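Folding (laundry)

Folding is the stage of domestic and commercial laundry work in which clean, dry textiles are brought to a regular shape for storage, transport or display. It follows drying and, where it is carried out, ironing. The term covers the folding of garments, bed linen, towels and small cloths, and in trade use it also includes the sorting and stacking that go with it.

Terminology

In British usage a folded item is described by the number of layers or by the shape of the finished piece. A half fold brings two opposite edges together. A quarter fold repeats the step at right angles to the first and gives four layers. A third fold, sometimes called a letter fold, lays the two outer parts over the middle. The finished piece is known as a packet or a square, whatever its exact proportions. An item that has been spread out before folding is said to be laid or dressed.

Surfaces and equipment

Folding may be done in the hands, against the body or on a flat surface. Large sheets are commonly folded in the air by two people. Shirts, pullovers and other shaped garments are more often folded on a table, where the sleeves can be placed separately from the body. A suitable table is smooth, clean and wider than the largest item to be folded. Pale surfaces are usual in laundries, as loose threads and marks are easily seen against them.

Unfolded items are generally kept in a basket, bin or trolley within reach of the table. The handbook issued by the Ustthorpe laundry training centre recommends that the container stand at a far corner, so that the front edge stays clear for the work. Folded items are stacked elsewhere and are not returned to the same container.

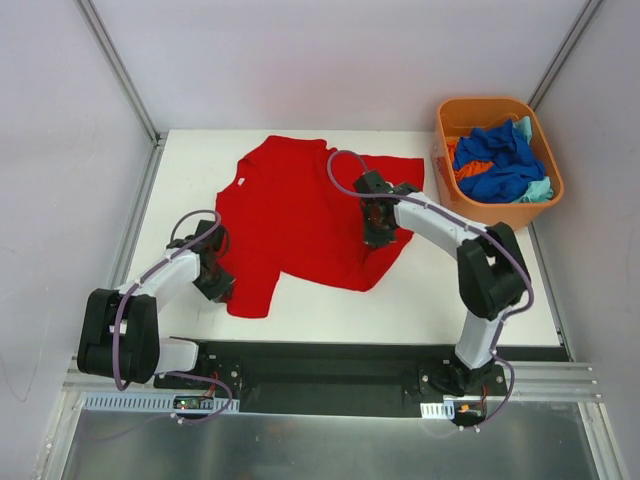
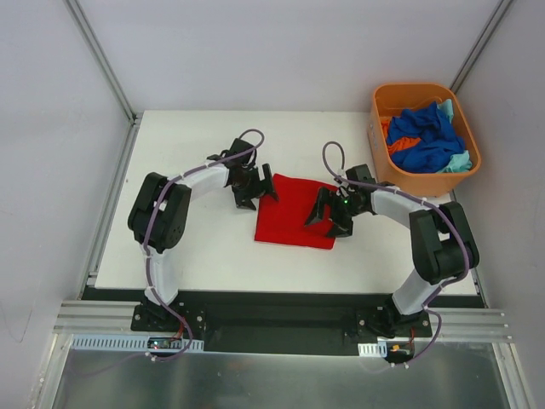

Spreading

Spreading is the first step in table folding and has a strong effect on the finished result. The item is taken from the container, placed near the middle of the table and drawn out by its edges or corners until the layers lie flat. Garments need more attention than plain cloths, as a sleeve may be caught beneath the body or turned inside out. The difference can be seen in the two views of a red item on a white table: in the first the fabric lies unevenly, with a sleeve-like part hanging down at the lower left and shallow creases towards the lower right, while in the second a red cloth lies flat and slightly turned, with only a small fold near its upper left corner. A fold of this size is normally opened out by hand before the first full fold is made. If left, it is pressed into the packet and leaves a ridge in the stack.

Common methods

A plain square or rectangular cloth is folded in half and then in half again. The edges are matched at each step, and the hand is passed over the cloth from the fold outwards to drive out trapped air. Cloths of one kind are folded to the same size, with the closed edge facing the front of the shelf.

A shirt or similar top is usually laid face down. One side is brought in towards the middle and its sleeve is turned back along the body. The other side is treated in the same way. The lower part is then brought up in 2 or 3 folds, depending on the depth of the shelf. The Mallov method, taught in some hotel laundries, differs in that both sleeves are crossed over the back before the sides are brought in. It gives a narrower packet but a thicker one.

Towels are folded lengthwise first where they are to be hung, and across first where they are to be stacked. Fitted sheets are folded by placing the corner pockets inside one another, after which the sheet is treated as a rectangle.

Standards in commercial laundries

Commercial laundries work to a folding sheet, which gives the finished size of each class of item and the greatest number permitted in a stack. The Plimer sheet, used in several contract laundries, sets out 7 classes, of which 4 apply to flat linen and 3 to garments. Items that fall outside the classes are folded to the nearest size and stacked separately. The sheet was last revised in November and now includes a class for children's garments.

Checks are made on the stack and not on the single item. The MacRitchie board, a flat board with raised markings, is placed against the front of a stack to show any packet that stands out beyond the others.

Storage

Folded textiles are stored flat on shelves or upright in drawers. Upright storage allows each packet to be seen and removed without disturbing its neighbours, but it requires a firmer fold. Heavy items are placed at the bottom of a stack. Linen kept for long periods is refolded along different lines from time to time, as wear tends to develop along a permanent crease.

See also

Airing cupboard
Ironing
Linen press
Mangle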